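Thursday, October 6, 2022
Bench 5, Filtley shed. Peg rig, continued

In at half six, heating off again. Left the Rirkov supply warming up while I sorted the wiring from last time. Somebody has had the small crimpers, used the big ones and it shows.

Elbow joint first. Backlash still bad after the shim. Took the shim out, filed it, put it back, better. Not good. Homing routine now gives 1034 on the encoder, was 904 before I moved the flag. Changed it in the config AND on the label on the arm, so no more driving it into the stop like in June.

Jaws: new pads on. Old glue was a pig to get off, left Removex on it for 8 minutes and scraped. Don't leave it longer, it goes for the print as well. Pads need overnight before any real squeezing.

Slow moves only then, no gripping. Shoulder fine, wrist judders at the low end of its travel. Tried halving the acceleration, judder still there but slower. Suspect the cable loop is pulling on it. Rerouted with two zip ties, no time to retest properly, do this FIRST next session.

Code: approach height was measured from the bench top and not from the tray floor, so every z was out by the thickness of the tray. Stupid. Fixed, pushed to the Milošević branch, don't merge yet as the old teach points are all wrong now and will need redoing. Kept a copy of them in the old folder just in case.

Tray next. Put the red block to the back, pegs in, bracket out in front of it with the curved edge up.

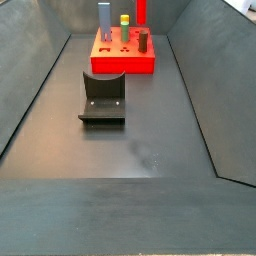
Tray layout, red block and pegs at the back, black bracket in front.

Teach points to redo from this layout, in order: green peg with the yellow top, then the short brown one, then the tall flat one. The flat one has the split end so the wrist angle matters, do it last when the rest is behaving. Approach all of them from above, bracket is too near for coming in low from the front.

Dark mark on the tray floor, wipe before teaching. Bits in it too.

To get: M3 washers, proper cable clips, more pads (same thickness!!). Ask on the board about the crimpers.

Power off at the wall, arm parked, config backed up to the stick in the draw.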